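Do woven placemats actually protect a wood table?
Posted in Home & Kitchen, 26 December 2022

My sister-in-law swears by woven placemats and gave us a set from Plesa. The tag says they "guard fine tables for 1,000 meals," and I'd love to know who sat through those. I don't see how something with gaps in it keeps anything off the wood. Gravy goes straight through, doesn't it? And the weave feels rough enough to do some scratching of its own. Our table has an oil finish and I sanded it myself in July, so I'm touchy about it.

I did try one at lunch with a plain stainless fork, the four-tine kind with a broad flat handle, laid across the stripes. Fine, it looks nice. Looking nice wasn't what I asked for. Do these do anything, or am I better off with a tablecloth?
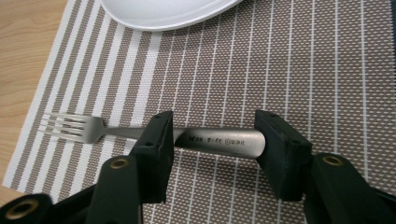

Dervishi
You're half right. They won't stop a spill. They do take the small knocks from forks and plates, and on an oil finish those add up. Grit is what scratches, and it comes from crumbs and sand caught in the weave. Shake them outside after meals and wipe the table before you put them back. I've had mine 8 years and the only marks on my table are from a flower pot.

I'd ignore the number on the tag. A hot dish needs a proper trivet whatever the tag says.

Stisano
just get vinyl. wipes clean, 3 bucks each

Driltutitz
I wouldn't put vinyl on an oiled table without testing it somewhere hidden first – some of it sticks or leaves a dull patch if you leave it down for weeks. Ask me how I know.

A tablecloth with a felt pad under it beats both if spills are the worry, but then you're washing a tablecloth. I keep woven ones for everyday and lift them off between meals so the wood doesn't fade in rectangles. Put one under a wet glass for an hour and look at the wood yourself, in a corner you don't care about.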